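Break Room Drinks Shelf Check — Keso Building

Monday walk-through. Comments are mine.

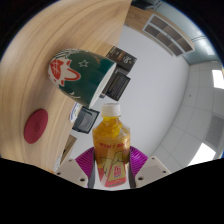

1. Bottles
Screw caps tight, labels facing out. The rule says every bottle gets a use-by check. Initials on the sheet prove someone owned a pen.

2. Shelf brackets
Kundeck rates them "heavy duty." Two screws turned by hand — FAIL.

3. Fridge door seal
Closes if you lean on it. Marked OK last time, which I doubt.

4. Floor mat
Five curled corners reported, still curled. FAIL.

5. Outlet behind the kettle
Cover on, no scorch marks. PASS, for now.

Recheck in December. I'll believe the repairs when I see them.

Comments (2)

pekofan: Our seal was "OK" for 8 months too. Then the milk went.

deskside: Who signs off on the brackets?

Related
Hlongwane Stairwell Check
Peko Kettle Cord Notes

© Keso Building Office | Contact | Back to top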